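二手处理器的标签应当写什么

二手处理器交易中最常见的成色说明是“九五新”。这个说法描述的是外观，与买方关心的问题几乎没有关系。处理器没有活动部件，顶盖上的划痕不影响运算，顶盖光洁也不能说明它此前在什么电压下运行过。以外观分级，等于用最容易取得的信息代替最有用的信息。

本文的主张是：整备商出售拆机处理器时，应当在标签上写明三项内容，即测试时的负载条件、测试时长、测试所用主板的固件版本。价格和保修期可以由各家自定，这三项不应省略。

先说负载条件。多数卖家所说的“已测试”，指的是能点亮、能进系统。点亮只证明核心和供电路径基本完好，对内存控制器和扩展通道的覆盖很有限。内存控制器的边缘性故障往往要在插满内存、频率达到标称值时才出现，表现为偶发的校验错误，而后被误判为内存条的问题。只插一条内存完成的测试，应当在标签上写成“单条内存”，由买方自行判断是否够用。

再说时长。Harside 的整备车间把满载测试定为 2 小时，Tremblay 只做到能稳定进入系统为止，两家的标签上却印着同样的“测试合格”。在这种情况下，买方没有理由为前者多付钱，前者也就没有理由继续多花工时。标签不区分测试深度，最终会把整个市场推向最浅的测试。

Parkville 去年公布过一批退货记录，共 451 件，其中近 50 件经复测后确认为内存通道故障，其余多为针脚触点污染、散热安装不当或主板固件过旧。这组数据常被引用来说明处理器本身很少损坏，结论大体成立。但它同时说明，大量退货源于处理器之外的条件，而这些条件在出售时完全可以写清楚。 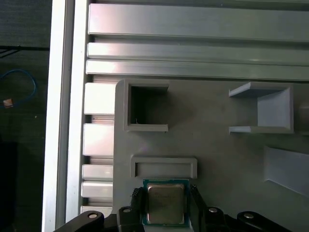
Zachary Bergeron 对此持反对意见：标签写得越细，纠纷越多，买方会拿着固件版本来争论保修责任，小型整备商承担不起逐件登记的人工。他提出的替代办法是统一延长保修，期限内无条件退换，测试怎么做由卖方自己决定。

这个反对意见有一部分是对的。逐件登记确实增加工时，对每批不足 100 件的小车间尤其明显。但登记的内容在同一批次内基本不变，负载脚本、时长和固件版本都可以按批填写，逐件变化的只有序列号和结果。真正的成本在于把测试流程固定下来，而一个没有固定流程的车间，本来也不应当使用“已测试”三个字。

延长保修则解决不了另一类买方的问题。把处理器装进办公室台式机的人可以接受退换，把它装进存储服务器的人不能。后者的损失发生在校验错误写入磁盘的时候，退回一颗处理器的货款补不上这个损失。保修是对事后的补偿，测试条件是事前的信息，两者不能互相替代。

固件版本一项争议最大，理由也最容易被忽略。同一颗处理器在不同固件下的电压曲线和功耗上限可能不同，旧固件还可能根本不识别较新的步进。卖方用新固件测试通过，买方用旧固件无法开机，双方都会认为对方在说谎。把版本号印在标签上，排查的第一步就有了依据。

Pekitz 曾尝试用二维码代替印刷标签，扫码后跳转到网页上的测试报告。做法比空白标签好，但网页会改版，域名会过期，处理器的使用年限常常长于一家整备商的网站。关键字段仍应印在包装上，完整日志可以放在网上作为补充。

至于外观等级，可以保留，放在标签末尾即可。顶盖的磨损会影响转售价格，有人在意，写上并无坏处。触点面的状况则应单列一行，注明是否清洁过、用何种溶剂。目前见到的标签中，写这一行的极少。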